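An afternoon at the press

The printmaker I had come to see has asked me to leave her name out. She says the prints are signed and that ought to do for anyone, so I shall simply call her the engraver, as most people in Melano seem to. She had a pot of tea ready and a tin of shortbread, and she talked for the better part of an afternoon while the light moved across the studio floor.
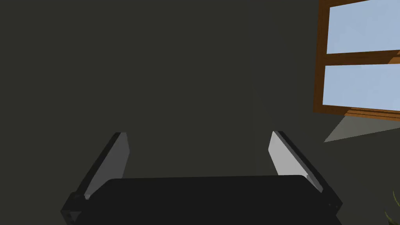
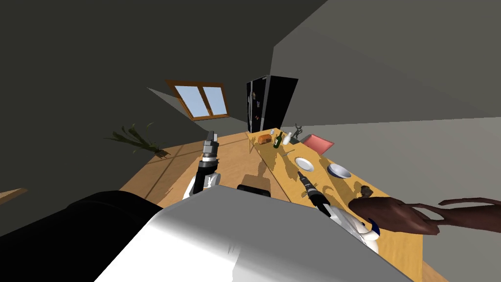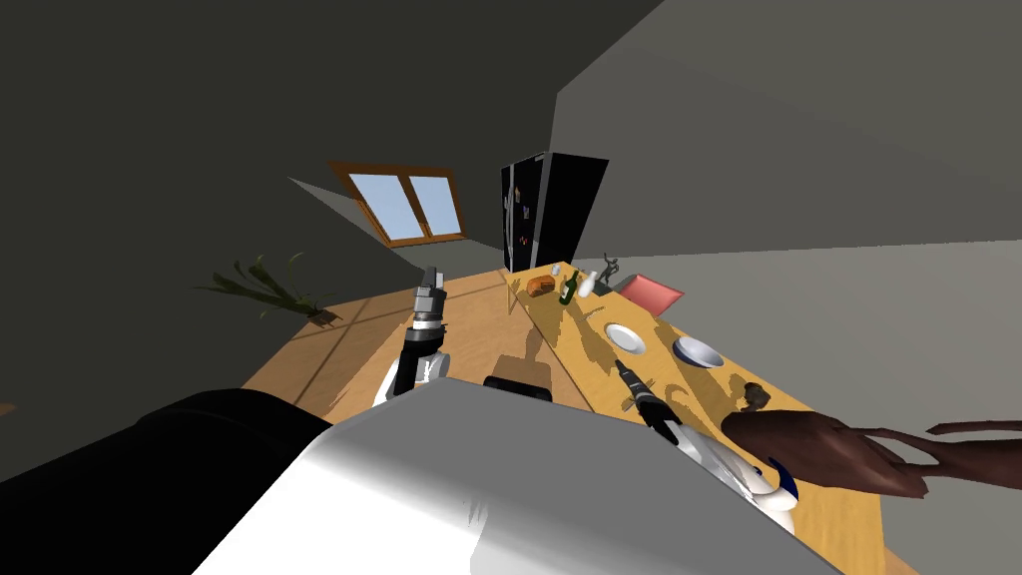
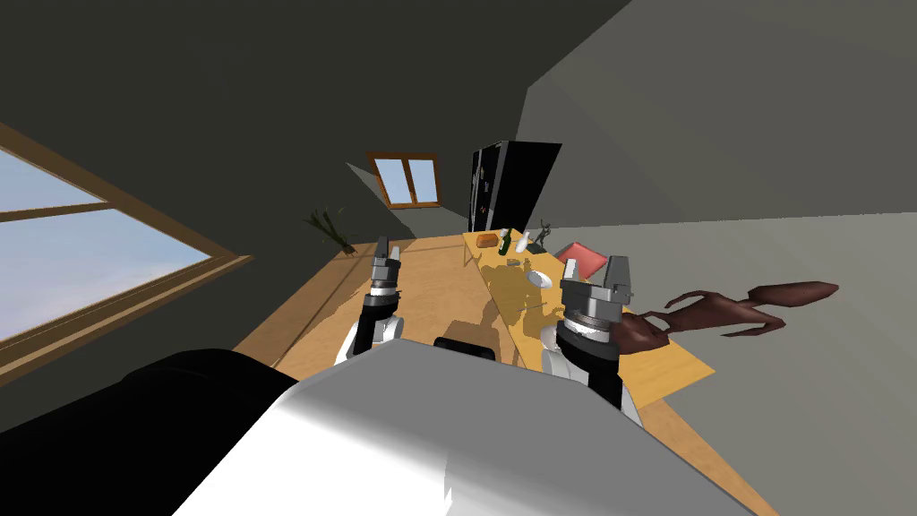

She began, as I had rather hoped she would, with wood. Before she ever touched copper she cut blocks, at first on offcuts and later on good pear and box when she could afford them, and she still thinks of every surface in the house as something that might be inked. A long wooden dining table like the one in the second and third pictures, pale and honey-coloured, would be a torment to her. "I couldn't eat at it," she said. "I'd be looking at the grain all through the soup and wondering how it would print." Her own table is covered with an oilcloth, and she told me, quite cheerfully, that it has stayed covered ever since she took a gouge to one corner of it as a student and had to write to her landlady.

The copper came later, in Vallico, where she went for what was meant to be a summer course and stayed for 3 years. The workshop there was up a flight of stone steps, with one great iron press and a row of sinks under the window, and everyone shared everything, including the aprons. "You learned to wipe a plate by standing beside somebody who was wiping a plate," she said. "There wasn't a lesson as such. If you did it badly you got a bad print, and they pinned it on the wall, and you had to look at it while you had your lunch." She laughed a good deal at this. I asked whether it had been unkind and she thought about it for a while, turning her cup round on its saucer. "No, I don't think so. Theirs were up there as well."

It was in Vallico that she made the first of the hedgerow plates, which are what most people know her for, if they know her at all. They are small things, hardly wider than a hand, and the line in them is so fine that in places it seems to have been breathed on to the paper. She works straight on to the copper with a burin and will not use acid if she can help it. I had supposed this was a matter of principle, and said so. It is mostly a matter of her chest, which has never been strong, and of a dislike of rubber gloves.

"People like to think you chose everything," she said. "I chose the hedges. The rest was more or less what I could manage."

We went through to the back to see the press. It is a Nikolaidis, heavy and dark green, bought second-hand from a college that was closing its print room, and it took 4 men and a borrowed trailer to get it into the house. The floor had to be strengthened first. She oils it herself, and put her hand on the bed as we talked, the way you might with a horse. The blankets were hanging over a rail to air, and there was that lovely smell of linseed and damp paper that I always forget about until I am standing in it again.

She keeps a ledger of every impression she has pulled on that press — a tall cloth-bound book with the date, the paper, the ink and a word or two about the weather, since damp days and dry days print differently. The last entry when I looked was number 466, with the note "too much plate tone, rather like it". I asked if she was pleased with the total. She said that it was not very many for a working life, and then that a good few of them should have been stopped at the proof, and then she offered me more shortbread.

In August she will be showing at Penaston, the little gallery by the old ferry landing, which has given her its upstairs room. There are to be new plates as well as the hedgerows, larger than anything she has tried before, and all of them of the same stretch of water at different hours of the day. She let me see 3 of them, still pinned to the drying boards under tissue. The earliest is nearly all bare paper, with a bank of reeds at one side and a dark stroke that may be a heron or may be a post. She would not tell me which. "I've had arguments over that one already," she said, "and it hasn't even been framed."

I wondered whether working at that size had changed the way she goes about things. It has, she said, chiefly in the shoulders. A small plate can be turned on its leather cushion with the left hand while the right holds the tool quite still, and she had done it that way for so long that she no longer noticed. A big plate will not be turned so easily. She has had to learn to walk round it — and she showed me, going slowly about the bench with her elbow tucked in, her slippers scuffing on the boards.

She is taking one pupil again from the autumn, after a gap, and seemed a little shy of saying so. The arrangement is the one she had in Vallico. They will stand next to each other and wipe plates, and there is already a space cleared on the wall.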